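Choosing a compressor for my airbrush

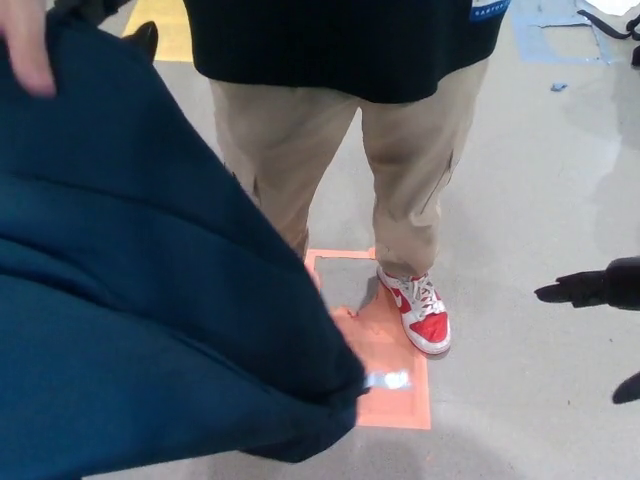
After two years with canned air I finally bought a real compressor for my airbrush. I paint mostly on textile, so I need low pressure for a long time, and a can becomes cold and weak after a few minutes. Dark cloth is the most difficult for me. On a heavy teal fabric like the one in my photo, the folds go from light blue-green to deep navy, and a thin white paint disappears in them if the air is not steady. So I stretch the cloth flat first and spray in many light layers.

I compared two models, the Dradik and the Amano. The Dradik has no tank. It is small and costs 123 dollars, but the air comes in little pulses and I could see them in my lines. The Amano has a tank and uses oil. It costs 588 dollars, which is a lot for a hobby. My friend Refilwe let me try hers for one evening in June, and I could talk on the phone next to it without raising my voice.

I took the Amano. I live in an apartment with thin walls, so the noise decided it for me. You must keep it upright, and I check the oil every month. I also added a moisture trap to the hose, because one drop of water can ruin a sleeve.

Next I want to try a smaller needle. If you use one with textile paint, please write to me how often it gets blocked.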